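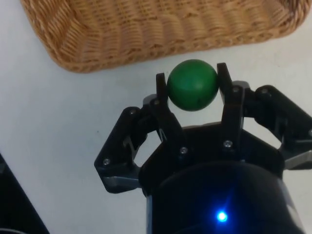

All About Wicker Baskets

Prernatwood Young Readers, Things at Home
Updated 26 Mar 2022

You may have a wicker basket in your home. It might hold bread, fruit, mail, toys or clean socks. Baskets are so common that it is easy to forget somebody had to make them. No machine does all the work of weaving a wicker basket. Even the ones sold in big stores were woven by a person's hands.

On this page you will learn what wicker is, how a basket is put together, and why baskets are good at holding things. At the end there is a tossing game to try with a basket and a ball.

What is wicker?

Many people think wicker is the name of a plant. It is the name of a way of making things. Wicker means long, bendy pieces woven over and under each other until they make a stiff shape. Chairs can be wicker. So can cradles, trunks and the big baskets that hang under hot air balloons.

The pieces can come from different plants. Two of the most common are willow and rattan.

Willow is a tree that likes wet ground. Basket growers cut it back almost to the soil every winter. In spring the stump sends up lots of thin, straight shoots called rods. The rods grow tall and have few side branches, so they are easy to weave.

Rattan is a climbing palm. It grows in hot, damp forests, mostly in Asia. Its stems are very long and can wind up through the trees. The outside of the stem is peeled off in strips and used for chair seats. The inside is cut into round or flat strands, and these are called reed or cane.

Some baskets are made from other things, such as grass, straw, strips of oak, pine needles or paper twisted into cord. It can be hard to know what a basket is made of just by looking at it.

Why are so many baskets light brown?

Dried plants often turn tan, gold or brown. Willow with the bark left on can be green, dark brown or nearly purple. If the bark is boiled before it is peeled off, color from the bark soaks into the wood and gives it a warm, honey shade. If the bark is peeled without boiling, the wood is pale. Makers can also use dye or stain to get the color they want.

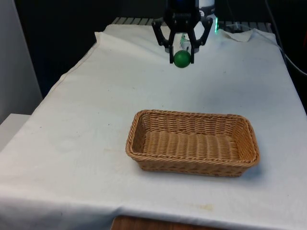 Before any weaving can start, the dry rods have to be soaked in water. A dry rod snaps when you bend it. A wet one bends around corners and stays where it is put. Thin rods are ready sooner than thick ones. Some makers wrap the soaked rods in a damp cloth overnight so the water spreads all the way through.

Once the basket is finished and dry, the rods get stiff again. The shape is locked in.

The parts of a basket

Basket makers have their own words for the parts. Some of them are words you know already.

Base: the bottom, where things rest. It is sometimes called the floor.

Stakes: the strong pieces that stand up from the base, a little like fence posts. They give the basket its height.

Weavers: the thinner pieces that go in front of one stake and behind the next.

Sides or walls: the part made by the stakes and weavers together. Walls can be straight up and down, or they can slope outward.

Rim or border: the top edge. It is often thicker than the rest.

Handle: the part you carry it by. Many baskets, such as bread baskets, have no handle at all.

How a basket is made

There is more than one way to make a basket. These are the steps for a simple one with stakes and weavers.

Step 1. The maker sorts the rods by length and thickness, then soaks them.

Step 2. The base is woven first. For a round base, short sticks are crossed in the middle and spread out like the spokes of a bike wheel. For a rectangular base, the sticks are laid side by side and the weavers go back and forth across them.

Step 3. The stakes are added at the edge of the base and bent upward. The tops are often tied together so they stay out of the way.

Step 4. The maker weaves the walls. Each row is pushed down tight against the row under it. Loose rows leave gaps, and gaps make a basket wobbly.

Step 5. At the top, the ends of the stakes are bent over and tucked in and out of each other. This makes the border. If it is done well, the wall below cannot come undone.

Step 6. The ends that stick out are trimmed with a sharp knife or clippers, and the basket is left to dry.

A small, plain basket might take a skilled maker part of a morning. A large one with a lid can take days.
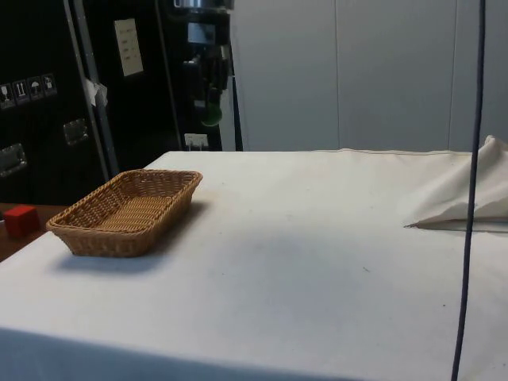

A shallow wicker basket with low, sloping sides. The woven pattern carries on across the floor.

Why does weaving make it strong?

Take one dry spaghetti noodle and bend it. It breaks right away. Now bend a whole handful together. It is much harder. One thin piece is weak, and a lot of thin pieces working together are strong.

Weaving does more than put the pieces in a bunch. Every weaver presses on the stakes it passes, and every stake presses back. That rubbing, gripping force is called friction. A basket needs very little glue or none. Friction and the tucked-in ends hold it together.

Weaving has another good point. When you press on the side of a basket, the push is shared by many strands. The wall bends a little and then springs back. A clay bowl cannot do that. If you drop a clay bowl and a wicker basket on a hard floor, you know which one you will be sweeping up. (Please do not test this one at home.)

Why do baskets have tiny gaps?

Even in a tight weave, air can get in between the strands. This is useful for many of the things people keep in baskets. Warm bread gives off steam, and the steam can get away so the crust does not go soggy. Onions and potatoes keep better with air around them. Damp clothes do not get as smelly.

The gaps are a problem if you want to carry sand, rice or water. People who need to do that can line the basket with cloth. Long ago, some baskets were coated with tree pitch, a sticky black stuff that keeps water out. Other baskets were woven so closely that they could hold water when the strands swelled up.

Deep or shallow?

The shape of a basket tells you something about the job it can do.

A deep basket holds a lot in a small space. The trouble is that the things at the bottom are hard to find. Deep baskets are good for blankets or laundry.

A shallow basket holds less, but you can see everything in it. It is easy to reach in and easy to drop things in. Low sides are good for rolls, keys, pencils and small toys. A round thing like a ball will roll on a flat table, and even a low wall is enough to stop it when it rolls slowly.

Sloping sides make the top of the basket wider than the bottom. The wide top gives you more room to aim for. Sloping sides also help with stacking, because one empty basket can sit inside another of the same shape.

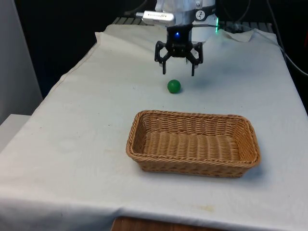 Rounded corners are common too. It is hard to bend a rod sharply without cracking it, so makers let it go around in a curve. A curved corner has no point to bang against a table leg or poke you in the hip.

How old are baskets?

Very old. People were making baskets before they had metal tools, and baskets may be even older than clay pots. It is difficult to be sure. Plants rot in the ground, so most of the first baskets are gone. The oldest ones that have been found were kept safe in very dry places, such as desert caves. In other places, only the print of a basket is left, pressed into a piece of clay.

Taking care of a basket

Dust it with a soft, dry brush. An old, clean paintbrush gets into the grooves.

If something sticky spills on it, wipe it with a damp cloth and let it dry in the open air.

Keep it away from heaters. Very dry wicker cracks.

Do not store it somewhere damp, such as a wet basement. It can grow mold.

Lift a full basket from underneath. Pulling on the rim can loosen the border.

If one strand pops out, tuck it back in. Do not pull it, even if you want to see how long it is.

Try it: basket toss

You need a shallow basket, a small soft ball, and a table or a clear bit of floor. An old cloth under the basket will help keep it from sliding.

Put the basket down and stand one big step back. Toss the ball underhand and try to make it stay in. You get 5 tosses. Then move back another step and take 5 more.

Next, turn the basket so that the short side faces you. Is it easier or harder? With the short side toward you, the basket is longer from front to back and narrower from left to right. Some people miss to the side more often, and other people miss by tossing too far.

If the ball keeps bouncing out, put a folded dish towel in the bottom. The towel squashes when the ball lands and soaks up some of the bounce. You can keep score on paper, with the first player to reach 100 as the winner. Give 4 points for a ball that stays in and 6 points if it was tossed from the far spot.

Words to know

Friction: the force that slows things down or holds them still when they rub together.

Rod: a long, thin shoot used for weaving.

Border: the finished top edge of a basket.

Pitch: a sticky material from trees, used to keep water out.

More from Things at Home: What Is a Tablecloth For? / Why Do Balls Bounce?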